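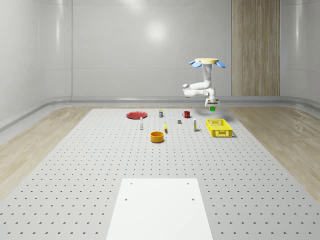
Cletell Tidy, version 2, reviewed after a month of evenings

I bought a license for Cletell Tidy in February, mostly to settle an argument with Kuo-hua Chiu. He thinks we will all have a machine clearing the kitchen table soon. I run a small packing shop in Clullidthorpe and spend a good part of each day putting things into crates, so I wanted to know how close it really is.

Tidy is software only. You get a simulated room with an arm hung over a table full of holes, a set of everyday objects, a yellow crate, and a controller that has already been trained. You type in a chore and watch it try. There is no hardware to buy, and it ran fine on the desktop I use for invoices. Setup took me one evening, most of it spent waiting for the download.

The chore I cared about was putting things in the crate. I ran it 200 times with the objects shuffled between runs, one object per run. It got 157 of them in. Another 36 were dropped or knocked over on the way, and in the rest the arm stopped and did nothing until I reset it. I was using the default settings all the way through. Wing-sze Lau, who packs with me, looked over the results and said she would let a new hire go home early with numbers like that, and not in a nice way.

What it does well is blocks. A cube is easy to grip from above and it doesn't roll, and I don't remember it missing more than a few. The can was decent too.

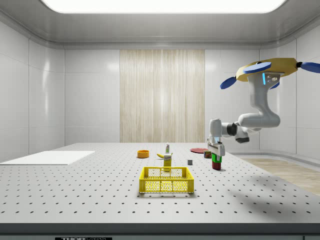
Bottles are where the trouble starts. The gripper has two fingers and comes straight down, so a tall thin bottle has to be lined up just right or it gets nudged over. Once it is lying down, the arm will sometimes pick it up and sometimes push it along the table until I gave up watching. The banana went better than I expected. The flat red plate was the worst of the lot. You or I would slide it to the edge of the table and get a thumb under it. Tidy goes for the rim, misses, and tries again in the same spot.

It is also slow. I can clear a table like that while the kettle boils, and I would have finished the tea before the arm was done. You can speed up the playback, but that is only playback.

The crate comes out as a heap. There is no option to put heavy things at the bottom or stand bottles upright, and in my line of work that is most of the job. I wrote to support about it and got a polite answer from Baldur Baldursdóttir saying packing order is on their list. No month given.

I tried the Praketier demo before this one. Its objects look nicer but you can't move them yourself, so I couldn't test much. For poking around, Tidy is the better buy. The shuffle button alone is worth having, and the log of each run is easy to read.

Keep in mind that all of my numbers come from a clean white room with good light and no crumbs. My kitchen table has a cloth on it and usually some mail. I would expect a real arm to do worse there – how much worse I can't say.

Three stars out of five. Good if you are curious or teach a class. If you want your table cleared, you still have to do it yourself. Kuo-hua has asked for a rematch when the next version comes out, and I have kept the license.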